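Andham electronics club moves to larger workshop in April
03/11/2022
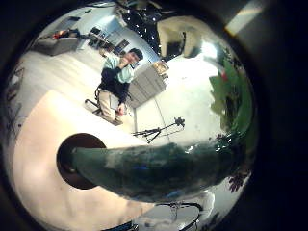 The Andham Hobby Electronics Club will move its soldering and battery benches to a former print shop on Himeck Street in April. The new unit measures 1268 square feet, more than double the space the club has now above the bike store. Members voted for the move at the spring meeting, with 108 in favor and 2 against. Most of the debate was over the benches. The new ones will be fixed at standing height, and members who want to sit will need a tall stool with a footrest ring, like the dark metal one the man in the navy sweater is sitting on. The club will buy a first batch, and members may bring their own as long as the seat has no wheels.

The club was started by builders of radio-controlled cars and planes, but electric skateboards and scooters now make up most of the work done there. Those projects use larger battery packs, and the current landlord does not allow charging overnight or in the stairwell room. The Himeck Street unit has a separate brick room at the back with an outside door, which will be used only for charging and storage. Packs must be labeled with the owner's name and cell count before they go on the shelf.

Fitting out the workshop is expected to cost $2456. That pays for fume extraction over four of the benches, new outlets, a metal cabinet and the stools. Baert, a parts store in Andham, is lending the club six temperature-controlled soldering irons until the end of the summer. The old plug-in irons will be kept for lead work and for tinning heavy wire.

Beginner evenings will start again once the move is complete. The first session covers connectors: how to tin a wire, how to fit heat shrink before joining the two halves, and how to check polarity with a meter before plugging in a pack. Anyone attending must bring safety glasses. Leads and bullet connectors will be sold at cost at the front desk.

The Triketti open build day, normally held in the upstairs room, will take place at the new address this year. Speed controllers and receivers can be tested on the day, but running motors with wheels attached will be limited to the yard.

The present workshop stays open on its usual hours until the move. Members with projects on the long shelf are asked to collect them or tag them for transport. Untagged parts will go into the spares bin.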